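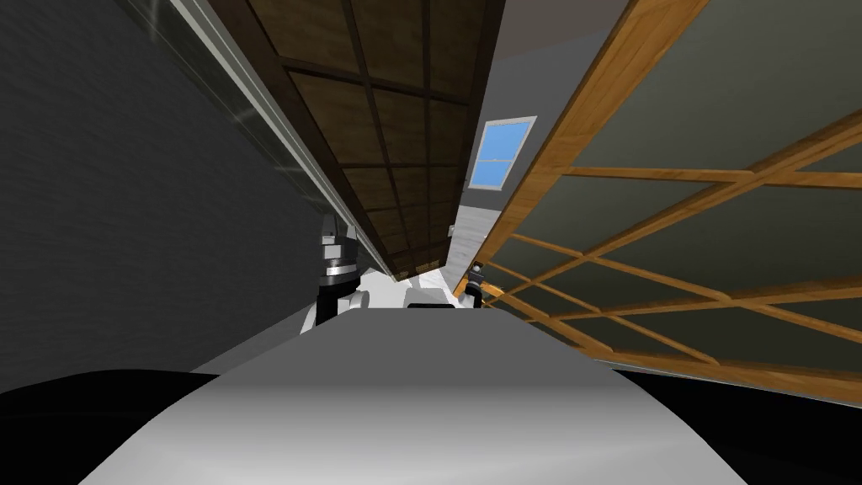
Glass balustrade

A glass balustrade is a low barrier in which panels of glass take the place of the upright bars or solid infill found in older designs. It is used along landings, galleries, stairs, balconies and raised terraces, both inside and outside buildings. The word balustrade is often used loosely for any guard rail, although strictly it means a row of balusters with a rail on top.

Types

Framed balustrades hold each panel on all 4 sides within a metal surround. The posts carry most of the load and the glass acts mainly as infill.

Semi-framed balustrades have posts at intervals, with the top or bottom edge of the glass left open. Clamps fixed to the posts grip the sides of each panel.

Frameless balustrades have no posts. The glass is set into a continuous channel at floor level, or bolted to the face of the slab, and must resist the full sideways push by itself. A slim handrail or capping is usually run along the top, partly to protect the edge and partly to hold the line if one panel breaks.

Glass

Ordinary window glass is not suitable, as it breaks into long, sharp pieces. Toughened glass is heated and then cooled quickly, which leaves the surface in compression and makes it several times stronger. When it does fail it crumbles into small, fairly blunt lumps. Laminated glass is made of two or more sheets bonded to a plastic layer, so that broken pieces tend to stay in place. Many frameless systems use glass that is both toughened and laminated.

Toughened glass occasionally shatters with no obvious cause. The usual explanation is a tiny crystal of nickel sulphide trapped during manufacture, which grows slowly over the years. Heat soaking, in which finished panels are held in an oven for some hours, is meant to make faulty ones break before they leave the works.

History

Glass guards were rare before the twentieth century, when toughened glass became widely available. Early examples tended to be heavily framed. Frameless versions spread later through shopping centres, offices and museums, where long views across a hall were wanted.

The gallery of the Plemmont Exchange in Tarkstead is a local case. Its cast iron railing stood only 700 mm high and was replaced during repairs by a semi-framed balustrade made by the firm Stanciu. Parts of the old railing were kept and are displayed in the entrance hall.

Care

Panels are cleaned with water and a mild detergent. Gritty cloths and scrapers are avoided – scratches can weaken the surface as well as spoil its look. Channels at floor level need clear drainage outdoors, and fixings near the sea are normally of a higher grade of stainless steel. Chipped edges should be checked by the installer.

See also

Baluster
Handrail
Laminated glass
Parapet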